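La pince de Brastance, ou l'art de ramasser une feuille

On construit beaucoup de bras et de pinces dans les ateliers partagés, ces temps-ci. Au nôtre, Brastance, le projet s'appelle Yilma et il occupe un coin d'établi depuis janvier. Il s'agit d'apprendre à une machine à manipuler des objets plats. Je suis membre, je paie ma cotisation, j'ai même limé quelques pièces. Je reste sceptique.

Le budget, d'abord. On avait voté 260 euros. On en est à 600, sans compter les vis, les doigts refaits après chaque essai et les soirées passées à reprendre des réglages qui tenaient la veille. Pour ce prix, l'atelier pouvait remplacer la scie à ruban, dont tout le monde se plaint et dont tout le monde se sert.

Le choix de la tâche, ensuite. Une feuille posée à plat est un cauchemar pour deux gros doigts rigides. Un enfant de quatre ans glisse un ongle dessous et passe à autre chose. Nous, nous avons tracé des repères, changé les revêtements, discuté de l'angle d'approche jusqu'à 23 heures. On me répond que c'est formateur. Je veux bien, mais formateur pour qui ? Ceux qui savaient déjà souder soudent, les autres regardent.

Je n'ai rien contre la bricole inutile, j'en fais tous les week-ends. Ce qui m'agace, c'est le vocabulaire. « Autonomie », « assistance au quotidien », et déjà l'idée d'en proposer une version en kit. Qu'on appelle ça un jouet difficile et je signe pour la rallonge. En attendant, je voterai contre, et je demanderai à nouveau des lames neuves.

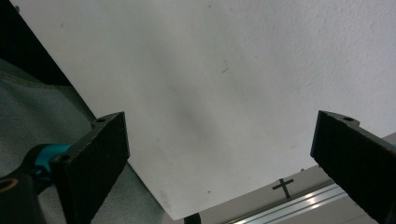 Dernière modification de cette page : janvier, 18 h 40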